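Ticket: Product photos rotate and lose color after upload to shop catalog
Site: Remdale play food shop
Module: Jistix catalog importer
Status: Resolved, watching
Priority: Normal

Problem as reported

Since the December update, pictures added through the bulk importer come out wrong on the shop pages. Two things happen. Portrait photos from a phone are turned on their side, and everything looks washed out next to the original file. Pictures added one at a time through the product page are fine. The catalog has 200 items in it and I do not want to add them all by hand.

Importer is set to resize to 1000 on the long side, JPEG, quality on default. Originals are 3000 on the long side. Browser makes no difference, I tried two on the desktop and one on a tablet.

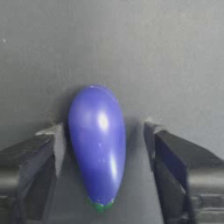
First reply from Jistix support was to clear the image cache and run the import again. Did that twice. No change. The thumbnails were rebuilt (new file times on the server) but they had the same faults as before.

Second reply asked for the server's image library version. The hosting panel at Kastden lists two libraries, an older one and a newer one, and the older one was switched on. I asked the host whether they had changed it and they said the server was moved to new hardware in December. The move and the update were close together, so I can't say which one started it.

What I tried, in order

Cleared cache, reimported. No change.

Turned off the resize step. Rotation was correct and color was correct, but pages were very slow to load because the full files were being served. Turned it back on.

Switched the library from the older one to the newer one in the hosting panel. Color still washed out. Rotation fixed.

Looked at the resized files on my own computer. The color profile is missing from all of them. The originals have a wide profile from the phone, and with the profile stripped the browser treats the numbers as plain sRGB. Reds and yellows suffer most.

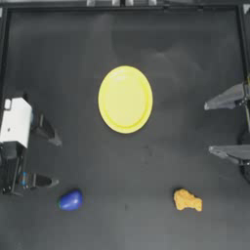

Posted by the shop owner, Sunday, February 28, 2021
Category: Catalog / Images

Update. Support sent a setting that is not in the menu. In the importer's config file there is a line called strip_metadata, and it was set to all. I changed it to keep_profile, saved, and restarted the import service. A test batch of 36 pictures came through with the right color and the right way up.

One side effect - file size went up a little on every picture. Not enough to matter on the product pages. The category page is slower on a phone, so I lowered the number of products shown per page and that took care of it.

The rest of the catalog is going through in small batches overnight. The importer times out if given more than one folder at once, but that is an old problem and has its own ticket.
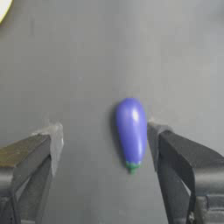
Toy eggplant on gray.

Still open

The Ait Brahim theme makes its own set of thumbnails for the search box and does not use the importer's settings. Those are still washed out. Theme support says to regenerate from the theme's tools page, but the button there gives a blank page. Error log shows a memory limit. I have asked the host to raise it.

Also, the config file gets overwritten when the importer updates, so strip_metadata will go back to all. I have saved a copy of the file. Please add this setting to the menu, or at least leave the file alone during updates.

Leaving the ticket open until the search thumbnails are done.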